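The ferry to Prernia ran twice a day, and So-yul Joo had missed the first one. She sat on her suitcase at the end of the dock and read her aunt's letter again. It was dated 17 June 2020 and had taken until July to reach her.

"The house is yours if you want it," Sun-ja Geum had written. "The roof leaks over the stairs. The bracelets are in the tray, and you can have those too."

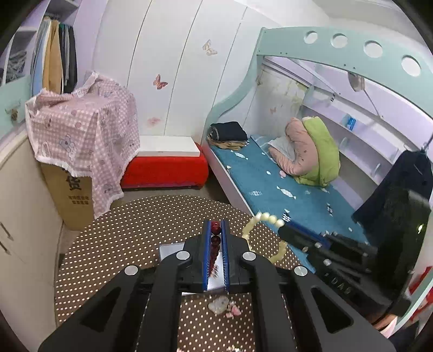 So-yul had 3000 in her bank account and no job. The ticket cost 60. She counted the bills twice before she slid them under the glass.

"One way?" the clerk asked.

"One way."

The boat left at 4. A man beside her at the rail was carrying a crate of hens to Furkine, the next island over. He asked whose family she belonged to, and when she told him he nodded for a while.

"She taught me to read," he said. "She hit the desk with a ruler when I got it wrong."

"She did that to me too."
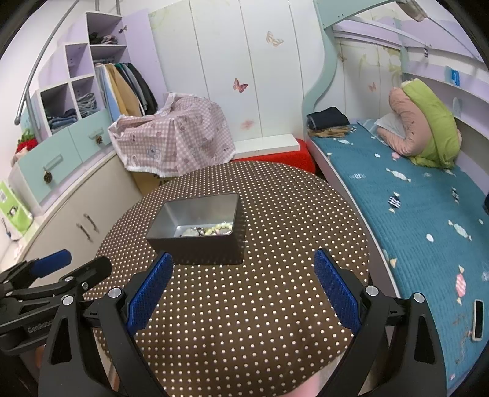

It was getting dark when they tied up. So-yul carried the suitcase up the hill and stopped twice to change hands. The key was under the blue pot, where it had been when she was nine. Inside, the kitchen smelled of camphor and old rice. She put a bucket on the stairs, found the kettle, and waited for it to boil.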